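Diary of the Local History Room, Zurkelau

December, morning

The room opened at the usual hour. The principal work of the day was the second part of the Van Dijk deposit, which came to us from the former timber yard on the canal side. It consists of account books, wage sheets and a good deal of loose correspondence, much of it folded into the backs of the ledgers. The earliest volume begins in 1871 and is in fair condition, although the spine has parted from the boards.

It was agreed to keep the letters with the ledgers in which they were found and to record the page in each case. Seventeen letters were entered before midday.
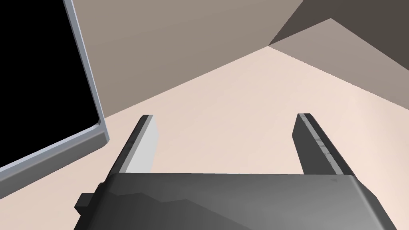
Two fingers, set well apart.

The wage sheets present a greater difficulty. The clerk of the period used abbreviations for each trade, and the key, if there ever was one, has not reached us. "Sw." is clearly sawyer. "Dr." remains open - it may stand for driver or for drawer, and both trades were employed at the yard. Readers with knowledge of the canal trades are invited to write to the room.

The Dratar parish office has replied regarding the burial registers. They may be consulted there on request but will not be lent. A visit will be arranged in the new year.

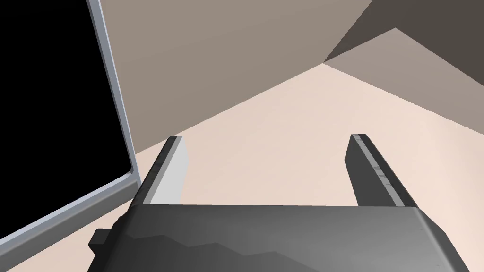 Afternoon

Fourteen readers were received, most of them concerned with family papers. One brought a bound run of the Kandeo price lists, complete but for the last number, and kindly left it for copying. The heating failed again in the map store and the door was kept shut. The maps themselves have taken no harm.

Work then resumed on the tool inventory, a separate book of 35 leaves listing every item held at the yard.

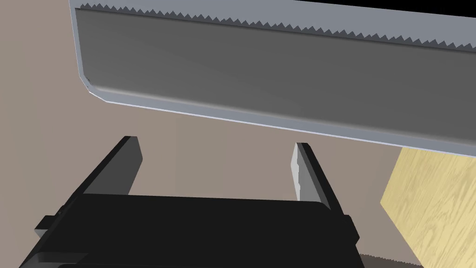
The inventory was drawn up by at least two hands, the second being much the more careful. Handsaws take up the largest section, entered by length and by the number of teeth to the inch. A row of small, sharp, triangular teeth along a flat grey blade is a familiar enough thing, but the second clerk distinguishes several patterns of it and sets a price against each. His figures do not agree with those in the ledger, and both have been transcribed as they stand.
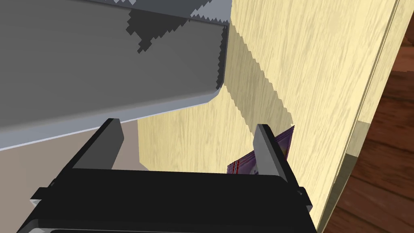
Matters carried forward

The spine of the first ledger is to go to the binder. The Kandeo lists are to be returned when copied. The remaining letters will be entered after the holiday, beginning with those in the third volume. The room closed at half past four.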